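第6讲 从手持夹爪数据到可训练轨迹:感知对齐与控制接口

课程讲义,2022年3月25日修订

上一讲讲完了相机模型和手眼标定,作业里大家已经求过一次外参。本讲把同样的东西放到数据管线里用:手持夹爪录到的视频和惯性数据,怎样变成策略网络能读、机械臂能执行的轨迹。实验代码在课程仓库的 flirkar 目录下,Flirkar 是我们用的数据处理工具,命令行名字相同。数据集用 Pukham 桌面整理集,共1,339段,已经放到机房服务器上,不需要自己下载。

6.1 坐标系约定

先把坐标系写清楚,后面的错误大半出在这里。

W:世界系,由建图得到,原点是建图第一帧的相机位置,z 轴与重力反向。
C:夹爪相机系,x 向右,y 向下,z 沿光轴向前。
G:夹爪系,原点取两指垫中点,z 轴指向抓取方向。
B:机械臂基座系,执行阶段才出现。
M:标记系,原点为标记板中心。

T_WC 表示把 C 系下的点变到 W 系的变换,下标从右往左读。代码里变量名也按这个顺序写,例如 T_WC、T_CG。夹爪位姿是 T_WG = T_WC · T_CG,其中 T_CG 由机械结构决定,是常量,写在 config/gripper.yaml 里。有同学上次把 T_CG 求了逆再乘,轨迹看起来仍然平滑,回放时夹爪却朝后走,检查时注意这一点。

6.2 时间对齐

相机和惯性单元各有时钟。Flirkar 的做法分两步:先用两路数据各自算角速度的模长,做互相关,得到粗略偏移;再把偏移作为变量放进后端一起优化。

互相关要求这一段里有足够的转动。录制开始时手腕左右转几下,偏移就容易求准。如果整段动作都是平移,互相关曲线会很平,峰值不可信,工具会输出 weak_peak 警告。看到这个警告不要直接采用结果,改用同一次录制中其他片段的偏移值。

夹爪开合宽度由图像求得,与位姿来自同一路视频,不再单独对齐。

6.3 位姿估计

位姿由视觉惯性里程计给出,再与预先建好的地图做重定位。没有重定位的片段只有相对位姿,不能与其他片段合并训练绝对目标的策略,但可以用于相对动作的策略,见6.5。

实际房间里的特征分布很不均匀。桌面纹理少,墙和天花板大片发白,稳定的特征点多来自栏杆、灯具、家具边缘这些地方。人会走动,落在人身上的特征点必须剔除,否则里程计会把人的运动当成自身运动的一部分。
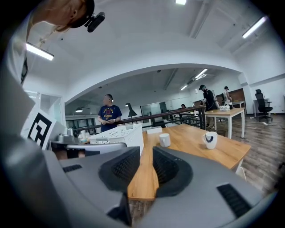 有听课的人问,画面里有标记板,为什么不直接用标记求位姿,还要跑一遍里程计。标记只有在视野内、角度合适、没有遮挡时才能解出位姿,夹爪一转向桌面就看不到了。而且单个平面标记在接近正对相机时存在两个相近的解,深度方向的误差也比横向大。课程里标记的用途是固定尺度和统一世界系:在能看到标记的帧上计算 T_WM,对多帧结果取鲁棒平均,再把整条轨迹变到标记系下。这样不同片段就有了同一个参考。

用标记时检查三件事。标记边长要填实际打印后的尺寸,打印机缩放会让尺度整体偏掉。标记板在一次录制过程中不能移动,移动过就要把片段切开分别处理。检测框的重投影误差超过2像素的帧直接丢弃。

6.4 动态区域与自身遮挡

夹爪本身在图像里的位置基本固定,它占据的区域不参与特征提取。做法是准备一张静态掩膜,由 flirkar mask 子命令生成,每种夹爪外壳对应一张。指垫会开合,掩膜要覆盖指垫的整个行程,不能只按闭合状态画。掩膜边缘再向外扩20像素,避免外壳边缘的高对比度角点混进来。

人和其他移动物体用分割网络处理。网络输出每帧的前景概率,阈值取0.5。离镜头很近、已经失焦的物体,网络常常漏检,这时靠后端的鲁棒核函数把残差大的点压下去。两种手段都要开,只开一种时失败片段会明显增多,实验部分请自己验证。

掩膜只用于位姿估计。训练策略时送进网络的图像保留夹爪,网络需要看到指垫和目标物体的相对关系。

6.5 动作表示

策略的输出有三种常见写法。

绝对位姿:直接输出 T_WG。要求训练和执行时世界系一致,换一张桌子就失效。

增量:输出相邻两帧之间的变换。不依赖世界系,但误差会累积。

相对轨迹:以当前时刻的夹爪系为基准,输出未来若干步的位姿,即 T_G0Gk = inv(T_WG0) · T_WGk。累积误差小,也不依赖世界系。本课程实验统一采用这一种。

旋转部分用旋转矩阵的前两列表示,共六个数,网络输出后做一次正交化。四元数有符号二义性,欧拉角有奇异点,直接回归都不方便。加上三维平移和一维开合宽度,每步动作是十维。

6.6 控制接口

执行端由 Pop 负责。Pop 是课程自带的控制节点,接收带时间戳的目标位姿序列,插值后下发给机械臂。它与策略进程之间只有一个队列,接口如下。

pop.push(t, T_BG, width):加入一个目标点,t 为期望到达时刻。
pop.state():返回最近一次的实测位姿、宽度和时间戳。
pop.stop():清空队列并减速停止。

推理需要时间,结果出来时前几个目标点往往已经过期。Pop 会丢弃 t 小于当前时刻的点,从第一个未过期的点开始执行。策略端不要自己把时间戳往后挪,否则动作整体变慢,接触物体的时机也会错。平移用线性插值,旋转用球面线性插值。速度和加速度上限写在 Pop 的配置里,超过上限时拉长时间,不改变路径。

相对轨迹要换算到基座系:T_BGk = T_BG0 · T_G0Gk。这里的 T_BG0 必须取图像曝光时刻的位姿,不能取推理结束时刻的位姿。pop.state() 只给最近值,需要自己保存一段历史,按图像时间戳插值。

6.7 实验

本次实验分4步,两人一组。

第1步,运行 flirkar sync,记录各片段的时间偏移,找出所有 weak_peak 片段。
第2步,运行 flirkar track,分别在开启和关闭动态掩膜的条件下处理同一批片段,比较重定位成功率和重投影误差。
第3步,补全 relative.py 中的两个函数,通过目录下的单元测试。测试会检查首帧相对位姿是否为单位阵。
第4步,用 Flenbridge 仿真环境回放一条轨迹。只看末端位姿误差,不要求抓取成功。Flenbridge 里的机械臂模型没有加自碰撞检查,回放前先看一遍轨迹范围。

报告写清楚每一步用的命令和参数,误差曲线要标单位。处理失败的片段也要列出来,并说明失败出现在对齐、跟踪还是重定位阶段。代码提交到各组分支,数据不要提交。

服务器上的 track 任务请排队运行,每组同时只占用一块显卡。中间结果写到 scratch 目录,该目录7月清空,需要保留的文件自行备份。

下一讲内容:动作分块与观测延迟补偿。请提前读完仓库中 docs/latency 一节。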